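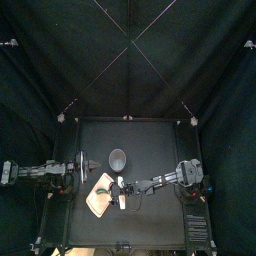

What is a silsila in Sufism?

A silsila is the chain of spiritual teachers through which a Sufi order traces its authority back to the Prophet Muhammad. The Arabic word means "chain" or "link." Each name in the list is a teacher who gave permission to the next to guide students, and the full list is usually kept in writing and recited on set occasions.

Structure

A typical silsila is read from the most recent teacher backward or from the Prophet forward, depending on the order. Most orders pass their chain through Ali ibn Abi Talib. The Naqshbandi order is the best-known exception, with a main line that passes through Abu Bakr. Some orders keep more than one line and name the one considered primary.

The length of a chain depends on the number of generations it covers and on whether links considered doubtful are left in. Two chains held by branches of the same order are often identical down to a founding teacher and then differ – the point where they part marks the division of the order into branches.

A silsila is distinct from a family tree, although the two can overlap. In many hereditary shrines the leadership passes from father to son, and the same names appear in both records. In other orders the successor is a student with no blood tie to the teacher.

Permission and succession

The link between two names is normally an ijaza, a statement of permission. It may be spoken before witnesses or given as a signed document. A person who holds full permission to accept students is called a khalifa. Some teachers appoint many, others only one or two. Permission may also be limited to a single practice, such as the recitation of a certain litany, and in that case the holder is not generally entered in the main chain.

A second type of link, called uwaysi, is claimed where a student is said to have been guided by a teacher already dead or never met. The name comes from Uways al-Qarani, who by tradition accepted Islam without meeting the Prophet. Several Naqshbandi links are of this type. Critics within and outside Sufism have questioned such claims, mostly on grounds of evidence.

Use in practice

At initiation, the new student takes the hand of the teacher, or holds a cloth connected to it, and the silsila may be read aloud. The student's own name is sometimes written at the end of a copy of the list. This copy is called a shajara, "tree," and is kept at home. Verse forms are common in South Asia, where each couplet asks for a blessing through one named teacher.

The chain is also read at the urs, the yearly observance of a saint's death.

Regional example

The Sundaram shajara is a verse list of 13 couplets used by a small Qadiri circle. Barrett Haverford, who edited it, recorded two versions. The longer one adds a closing prayer and a line naming Hatach, the village where the circle's meeting house stands. He treated the added line as a later insertion – its meter differs from that of the rest. The text is recited in January at the circle's annual gathering, and printed copies are issued in runs of 100.

Related terms

Tariqa: the order or path as a whole.
Bay'a: the pledge made by a student to a teacher.
Isnad: the chain of transmitters attached to a hadith report. It has a similar form but supports a text and does not in itself give authority to guide students.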